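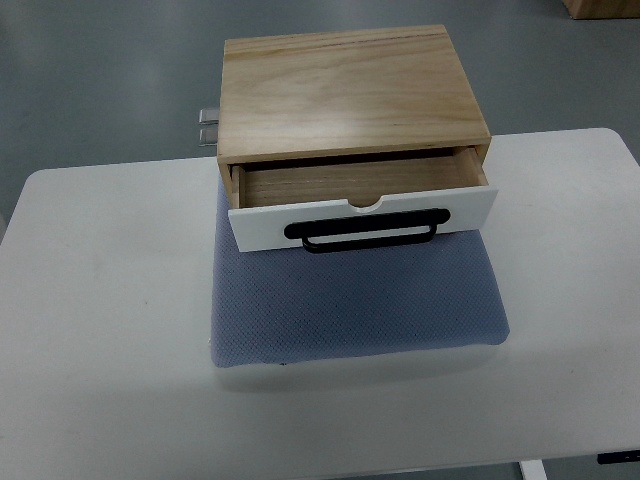

Frequently asked questions about The Long Ferry, series 7

We get such a lot of lovely messages whenever a new series starts, and a good many of them ask the same things, so we've gathered the answers in one place. There are spoilers for the first 5 episodes below, so if you're saving them up for a rainy weekend, do go and watch those first and come back to us afterwards!

When is the new series on?

Sunday evenings at nine, with a repeat late the following night for anyone who fell asleep on the sofa (no judgement from us, we've done it ourselves). The series began in August and there's no mid-season break this year, which will please everyone who wrote to us so crossly about the last one.

How many episodes are there, and how long do they run?

Seven in all. Most of them are 51 minutes long, but the opener was a bit longer, and we're told the finale will be too. If you set your recorder by hand, give it a little room at the end, as the preview for the following week comes after the credits and it would be a pity to miss it.

I've never seen it before. Do I have to start at the very beginning?

You'd be very welcome to, and we'd envy you, but it's a lot of television. The story at the boatyard more or less starts afresh in series 5, when the Seppälä family arrives in Grendcombe and buys the place at auction, so that's where we usually send friends who are curious. You'll miss the business with the first lighthouse keeper, but people in the show explain it to each other often enough that you'll pick it up.

Who is playing Aunt Hilla now?

Pirjo Pesonen, who joined at the start of this series and has already won over most of our readers, even the ones who swore they'd never forgive the recasting. She plays Hilla a good deal drier than before, and we think that suits the scenes with the bank manager very well indeed. The scripts don't mention the change at all. Hilla simply walks into the kitchen in episode 1 and asks who has moved the kettle.

What exactly is Fluser?

Fluser is the shipping company that wants to buy the harbour. It has been mentioned since series 6, mostly in letters that somebody opens and then puts down with a worried face, but this is the first time we've met anyone who works there. If you're muddled about whether Fluser and Drineo are the same thing, you're in good company. Drineo is the smaller firm that lent old Mr Seppälä the money for the slipway. In episode 4 we learn that Fluser bought up the loan, so from then on the two are tangled together and you can more or less treat them as one big headache for the family.

Did Marit know about the loan all along?

Ah, the one everybody asks! We've watched the episode 3 dinner more times than is good for us, and we go back and forth. She does change the subject very quickly when the slipway comes up, and she leaves before pudding, which isn't like her. On the other hand she seems truly upset on the ferry in episode 5, and there's no one else on deck to put on a show for. Our feeling is that she knew there was a debt and had no idea how large it was. We'd love to hear from you if you think we're being too kind to her.

Is the ferry going to sink?

We haven't seen the finale any more than you have. The preview for episode 6 shows rough water and a very wet Tobias, but this programme has played that trick on us before (remember the fire that turned out to be a barbecue?), so we're keeping calm for now.

Is Grendcombe a real place?

Sadly not, or we'd have all moved there. The harbour scenes and the high street are filmed in two different towns, which is why the church seems to wander about from week to week.

Will there be a series 8?

Nothing has been announced. We do hear rumours, and several readers have kindly passed on things that a cousin or a hairdresser has said, but we'd sooner wait until there's something firm to tell you. It'll go on our news page the same day.

Do you write a recap of every episode?

We do, and they normally go up by lunchtime the day after. The one for episode 2 was late and had the wrong brother going to the solicitor, for which we're sorry. It has been put right, and thank you to all 40 of you who wrote in.

Can I suggest a question for this page?

Please do. Use the contact form and put "FAQ" in the subject line so it doesn't get lost among the theories about Marit. We read everything, although replies can be slow while the series is on, and we usually add new answers midweek once we've had a chance to watch the latest episode a second time.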